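Category: Student Work / Textiles and Design / Project Reports

Folding Methods for Mixed Garments: Final Report
Getachew Ejigu and Zewditu Gidey

1. Background

Our project asked a small question. If a second-hand clothing shop gets its donations in mixed piles, which way of folding gives the neatest shelf for the least work? The shop we had in mind was Soledari, where Zewditu works weekend shifts. Everything there is folded by hand and put out on open shelving, and the piles slump by the middle of the afternoon. Staff each fold the way they learned at home, so no two piles are the same width.

We compared two methods. The first is the ordinary retail fold, where the shirt goes face down, the sides come in to the middle and the hem is brought up to the collar. We called this one Flat. The second is a half fold lengthwise followed by thirds, which we called Long. Long is what most people in our class said they do at home.

2. Items and set-up

We used T-shirts, light sweaters and small towels, all from the Soledari donation bin. Everything was washed before we started so that old creases would not affect the result. In total we recorded 144 folds, split evenly between the two methods.

Most of the folding was done on a white table. We wanted a light surface because dark cloth shows up well against it and the outline of the finished fold is easy to check. 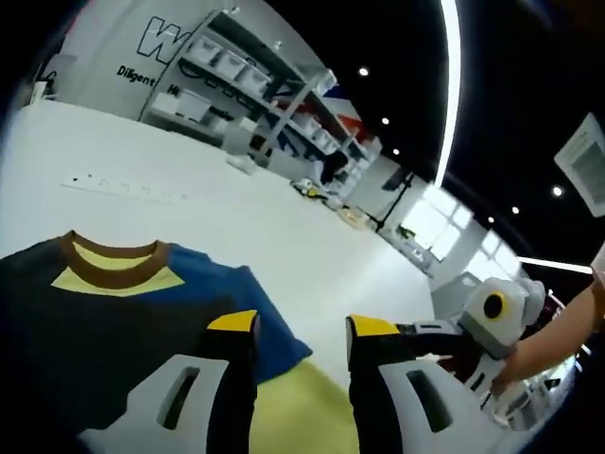

We marked each finished fold as square, slightly off or redo. Square meant all edges lined up within a finger's width. Slightly off meant it could still go on the shelf. Redo meant it could not. We both marked every fold separately and compared our sheets at the end. Where we disagreed we took the lower mark.

3. The problem of panelled shirts

Plain shirts gave us very little trouble with either method. The ones that slowed us down were sewn from several colours. With a plain shirt you can see right away where the side seam is and fold to it. With a panelled one your eye goes to the colour change, and the colour change is often nowhere near the seam. 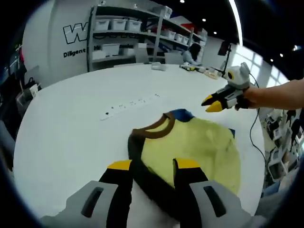
Starting position matters more than we expected when we wrote the proposal. A shirt that comes out of the pile crumpled has to be opened and flattened before either method can begin, and we had left this step out of our first timing sheet. The yellow-green shirt with the dark brown ribbed collar is a good case. Lying bunched up, it shows blue in two separate places and a dark section down one side, and it takes a moment to work out which part is which. The collar is the one thing you can find quickly. After the first session we added a rule that the folder must find the collar first and turn it to the far side of the table. We kept that rule for both methods.

We also had to throw out the results from our first session, because Getachew was timing from when he picked the shirt up and Zewditu was timing from when it was flat. The 144 folds above do not include these.

4. Towels

Towels were added late, on the advice of our supervisor, who pointed out that a shop like Soledari sells as much linen as clothing in March when students are moving. A towel has no collar or sleeves, so we used the corners as the reference.
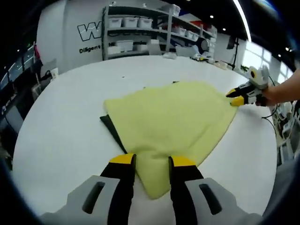

For anything thick or fuzzy, two people were better than one. One person holds the near corner still while the other brings the far corner out and pulls the edge straight. Done alone, the towel drifts across the table and the first fold comes out on a slant. We did not have enough towels to put a figure on this, so it is an observation only.

5. Results

Of the 72 folds done with the Flat method, 53 were marked square. Long did worse, mainly on panelled shirts and anything with a heavy collar, which pushed the top of the fold up and made the pile lean. On plain shirts the gap between the methods was small. Long was a bit faster on sweaters.

6. Recommendations

Soledari should use Flat for all T-shirts and keep Long for sweaters. New staff should practise on plain shirts before they are given panelled ones. Towels should be folded in pairs when the shop is quiet.

If we did the project again we would use more towels and ask a third person to do the marking.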